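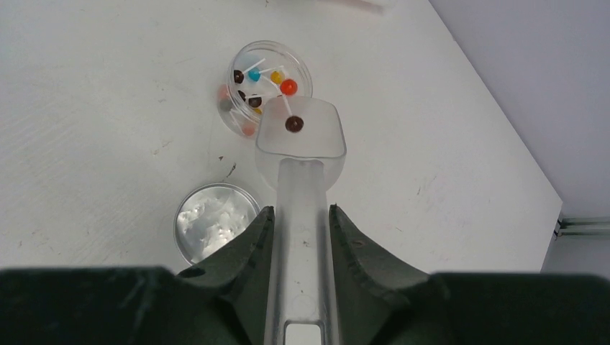

4.2 Shelf display and unplanned buying

Small shops near a school gate sell a lot of sweets to people who came in for something else. We asked shoppers leaving the Illov and Nuchit stores what they had meant to buy and what they had in fact bought, 281 usable answers in all. Sweets were the item most often bought without being planned, ahead of drinks and crisps. Clear tubs did better than closed boxes in both towns. A round see-through tub of the kind in Figure 3, lid off, lets the colours of the lollies show through the side as well as from the top, and a child standing lower than the counter still gets a look at them. The dark brown and bright blue ones are easy to tell apart through the open top. Closed boxes rely on the printed label, and younger children don't read it.

Figure 3. Lollies in a clear round tub, lid removed.

Height mattered too, though less than we expected from the pilot at Skakinell. Tubs at till height sold best in the afternoon, between school closing and tea time. In the mornings no clear difference. We think morning shoppers are mostly adults on their way to work, buying a paper or milk and paying quickly, but the till records don't give age so this stays a guess. Queue length may play a part – a longer wait means longer next to the sweets – and the Nuchit shop has only one till.

Price was held the same in both shops for the whole of May. The Adham store was dropped from this part because it ran its own offer on chocolate bars half way through, and the two effects could not be pulled apart. Its figures are kept in the appendix for anyone who wants them. Stock was topped up to 300 pieces at the start of each week; neither shop ran out, although Illov came close once.

Some limits. Shoppers were asked at the door, and people are not always straight about what they planned to buy, parents espescially. Up to 30 answers may have come from the same shopper on differnt visits, as we took no names. Removing them at random did not change the order of the items. We did not look at waste, or at whether the sweets were eaten by the person who paid. Both would need a home diary, see section 6.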